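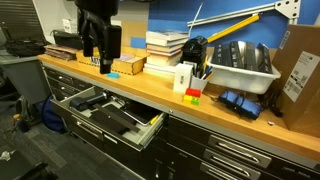 Tsutomu Chiba wrote in the margin of last term's handout that the forgetting curve must be sound, as every study guide he had ever been handed prints it. I kept the note. It is the best argument for this lecture I have.

Week 5. Study advice and where it comes from

Reading: the packet chapter on spacing, plus the Gruvine pamphlet. Read the pamphlet second and with a pencil.

1. The claim

You have all heard some form of it. We lose 90 percent of what we learn within a week unless we review it. The number turns up on posters, in teacher training, and in the sales material for every flash card program I have looked at. Before you repeat it, ask what was learned, by whom, and how the loss was measured.

Ebbinghaus, in the 1880s, tested himself. He learned lists of syllables with no meaning, then timed how long it took to learn them again. That is careful work and I don't mean to sneer at it. But it was one man and a pile of nonsense. A student who reads a chapter on the Erie Canal already knows what a canal is, and probably what a mule is.

Notice also that he measured savings, the effort spared the second time through. Savings of a third does not mean a third of the list could be said out loud. The posters mix the two up.

2. The Gruvine pamphlet

Gruvine says its users remember 67 percent more. More than what? The pamphlet has no comparison group that I can find. The footnote gives 600 people who signed up and 424 who finished. The percentage is worked out on the finishers only.

Work this through on paper before section. If the 176 who quit were the ones doing badly, what happens to the average of those who stayed? Does the program have to do anything at all for that to happen?
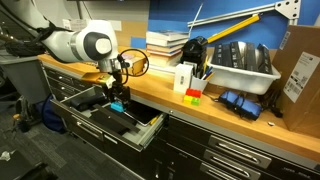 Surely people drop out of everything, one reader of the draft objected, and if we threw out each study with quitters we would have none left. Fair. I would not throw it out. I would want to know who left and when, and I would want the result worked out both ways. Gruvine gives us neither, so I give the 67 very little weight.

3. What holds up

Spacing holds up fairly well. Spread the same hours over several days and most people do better on a later test than if they cram. Testing yourself usually beats rereading. Both have been tried with real school material, by people with nothing to sell.

How far apart the sessions should be is much less settled. It depends on when the test is. Anyone who gives you an exact schedule to the hour is guessing.

Learning styles I will leave for Monday. Bring whatever quiz you were given in school that told you what kind of learner you were. Mine said "auditory" and I can't follow a radio play.

For section: find one study tip with a number in it and trace it back as far as you can. One page. If the trail ends at another website, say so and hand that in.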